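Ferncombe pushes back outdoor lighting deadline

Print this article
E-mail this article

April 1, 2020

FERNCOMBE — Property owners in Ferncombe will have two more months to bring outdoor lights into line with the town's new lighting rules, the town council decided in a remote meeting.

The ordinance, passed last year, was to take effect in May. It requires that lights on commercial buildings and parking lots be shielded and pointed down, and that signs facing a residential street be switched off overnight. Homeowners are covered only if they put in new fixtures.

Council members said businesses that are closed or short of staff could not be expected to hire an electrician this spring. The vote was 5-2. The two members opposed wanted the change limited to businesses with five or fewer employees.

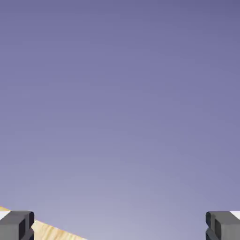

Violet shades give way to pale lilac lower down.

The town office has received nearly 200 comments on the ordinance since it was first proposed. Most came from residents of Magyar Street and Lemura Road, where complaints about glare from parking lots have been on the council's agenda for years.

Rosaveo, a garden supply company on Lemura Road, had asked for a longer delay. In a letter read into the record, the company said the fixtures it ordered over the winter have not shipped and it has not been given a delivery date.

Town staff will not issue fines during the extension. Owners who have already replaced their lights can still apply for the rebate on their electrical permit — the form is on the town website and can be returned by mail or left in the drop box outside town hall.

The rules for new construction are not affected by the vote and remain in force.

Print this article
E-mail this article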